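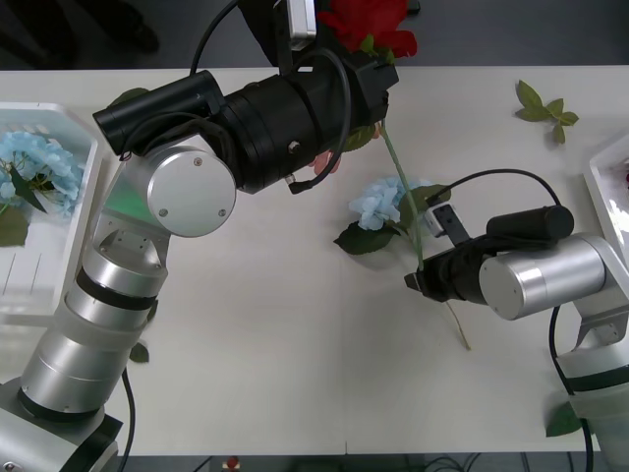 Adoración Bustamante

Reading time: 2 minutes

6. Sharing a stem between two arms

Read section 5 first. If you skipped it, the arms will let you know.

The Gestau pair is at its most dangerous to flowers, and mildly so to fingers, when both grippers hold the same object. Two arms on one rose are a single machine with two opinions. The rules below apply whether the rose is artificial or has cost somebody money.

1. Set both arms to reduced speed. The limit for shared holds is 35 mm per second. It feels slow, and you will get used to it.

2. Close the first gripper on the stem and let it settle. Only then bring in the second, lower down. Never close both at once.

3. Leave clear stem between the grippers. Wrist housings are wider than they look from the operator's chair.

4. Check the cables on both arms before any wrist turn. A loop with slack at the start of a turn may have none at the end. Route it again if in doubt; do not tape it to the table.

5. Name one arm as leader in the Vunddale panel. The other follows. If the panel shows two leaders, press Stop and start again from step 1.

6. To hand over, open the leader first, wait for the follower to report a firm hold, then withdraw along the line of the stem.

CAUTION: Hands stay off the table while either arm is powered. This includes "just moving that leaf". Stop, wait for the amber light, then move the leaf.

NOTE: Stray leaves and petals are to be cleared between runs, and whole blooms returned to their trays unless the task sheet wants them out. Our log at Masside has 233 stopped runs since September, and almost 35 of them came down to greenery under a gripper.

NOTE: Error 601 means the arms disagree about where the stem is. Do not settle the matter by pulling. Release the follower, then the leader, and log it.

Grip pads are checked every 1,275 closures. The Soler counter does not reset itself, whatever the label on the lid says.

Section 7 covers ribbon. Allow an afternoon.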